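Endis two-finger gripper kit – home build

I've been selling these from my shared workshop since May, and this is the kit I wish I'd had for my own arm! You get 2 fingers, the linkages, the palm and 6 spare pins, all in matte black. I work out every grip in simulation first (saves a lot of broken plastic), and the Salem scene files come on the stick – clothes peg, wooden surface and all. 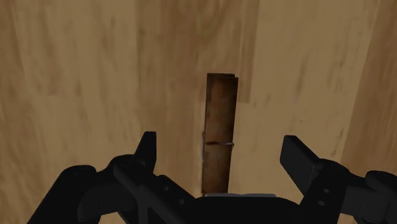 What you'll need

An Oltel servo board and a free evening. The kit weighs 368 g with the screws, so check your arm can carry it. Pegs are fiddly little things, so start with the fingers wide open and come in slowly.

Price and stock

£200 plus postage. Fasa mounting plate sold separately – drop me a line if yours has the older holes.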